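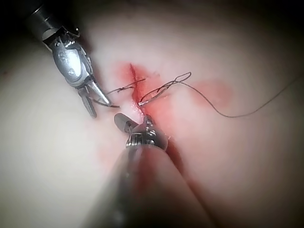 Vilden Records Services - Indexer, Periodicals (part-time, fixed term)

Vilden is hiring one indexer to complete the subject index of the Saren Quarterly back run. The collection holds 4,000 article records, of which 585 still lack subject headings. Work is carried out on site at the Drula building and starts in April.

Duties

Assign headings from the house thesaurus. Check author names against the authority file. Flag missing or duplicate pages for rescanning. Finished records are submitted in batches every Monday by 4 p.m.

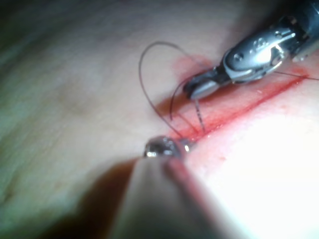
Vol. 2, p. 159

Entries must follow the citation form used in the printed cumulative index - volume first, then page, with no issue number. Supplements are paged separately and take the prefix S.

Requirements

Two years of indexing or cataloging experience. Working knowledge of Jiang, our records database, is useful, and training is given during the first week. Applicants must be able to read small print for long periods.
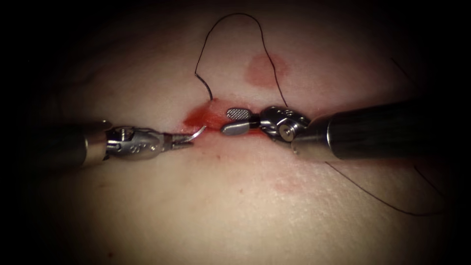 Can the work be done from home?
Bound volumes do not leave the building, so all indexing is done at Drula. Proofreading of finished batches may be done remotely.

Hours and pay

Twenty hours a week, paid hourly at the grade 2 rate. Start times are flexible between 7 and 10 a.m. Parking is available behind the building.
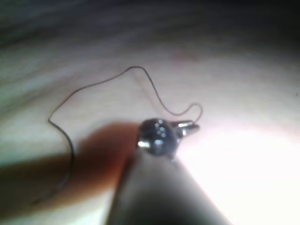 Overtime is not offered under this contract. Unused leave is paid out with the final check.

To apply, send a resume and one sample index of your own to Etenesh Mamo, Periodicals Section. Samples may be in any subject but should run to at least two pages. They are not returned.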